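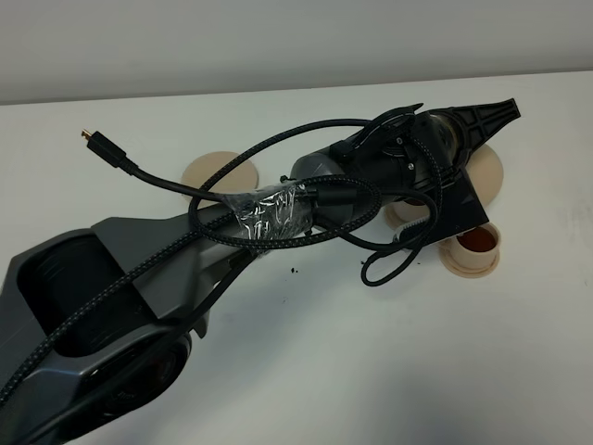

Getting limescale off, quick version

Kettle first. Half white vinegar, half water, fill past the crusty line. Bring to a boil, switch off, leave an hour. Pour out, rinse twice, boil once with plain water and dump that too. Still crusty at the bottom? Citric acid, 2 tablespoons, same routine. Smells less.

Shower head — unscrew it if you can. If it's stuck, sandwich bag of vinegar, rubber band round the neck, overnight. Old toothbrush on the nozzles in the morning. Don't do this on brass or anything gold colored, it strips the finish. Ask me how I know.

Faucet base, that white ring: paper towel soaked in vinegar, wrap it tight, 30 minutes. Scrape with a plastic card. No knives!!

Glass doors. Cut lemon, rub, rinse, squeegee. Nadège Barbier wrote in to say she uses a dryer sheet, damp, and it does work on the light stuff. Not on teh thick stuff at the bottom.

Toilet below the waterline: bail the water out with a cup first or the acid just gets diluted. Then citric acid, leave it till bedtime, brush.

Never never vinegar on marble or any natural stone. And never mix with bleach, open a window either way.

Dishwasher — cup of vinegar upright on the top rack, empty machine, hot cycle. Every 2 months is plenty. Check the manual, some makers dont like it on the rubber seals.

Washing machine next time, I've run out of morning.

Get new tips by email. Join 1,647 readers. Enter your email address. Unsubscribe at any time.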